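Sheet Metal: How a Flat Piece Becomes a Bin

Sheet metal is metal that has been rolled out flat and thin. It is thicker than foil and thinner than plate. Many everyday objects are made from it, including mailboxes, oven doors, lockers, and storage bins.

How is a bin shaped?

A bin starts as one flat sheet. A machine cuts the outline, which looks like a cross with four flaps. Each flap will become a wall. A second machine, called a press brake, holds the sheet along a straight line and bends it. After four bends the flaps stand up, and the corners can be joined by welding or with rivets.

The line where two surfaces meet is called a seam. A bend makes a strong seam, as the metal there is still one piece. A flat sheet is easy to flex, but a folded one is stiff. You can test this with paper. Hold a flat strip at one end and it droops. Fold it lengthwise into a V and it stays straight.

Why does metal get scratched and cloudy?

A scratch forms when something hard drags across something softer. Small grains of sand or grit can do this, even when the object being moved is smooth. Scuffs are wide areas of very shallow scratches. They scatter light in many directions, so the surface looks dull or pale there.

A smooth area sends light back in a more orderly way. If a bright object lies close to it, a weak colored patch may show on the metal. This is a reflection. It is blurry when the metal is not polished.

The floor of the bin below has pale patches and fine scratches. The red block near the back makes a faint red reflection on the wall behind it, and the clear package shines white at both ends. 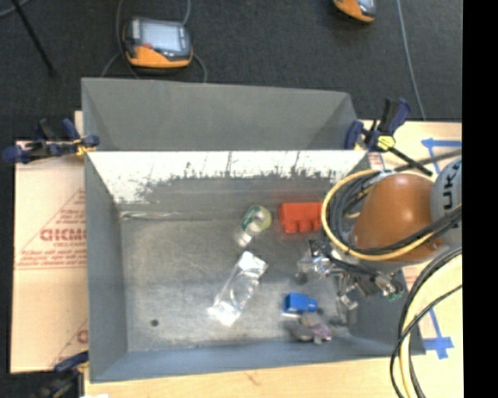 Why does clear plastic shine white?

Clear plastic lets most light pass through, so you can see what is under it. Some light bounces off the surface instead. Where the plastic is tilted at the right angle, a lot of that light reaches your eye at once. The bright spot is called glare. Wrinkles tilt the plastic in many directions, so crinkled plastic often has many small bright lines.

Words to know

Flex: to bend a little without breaking.
Glare: strong light bouncing off a surface.
Press brake: a machine that bends sheet metal.
Seam: the line where two surfaces meet.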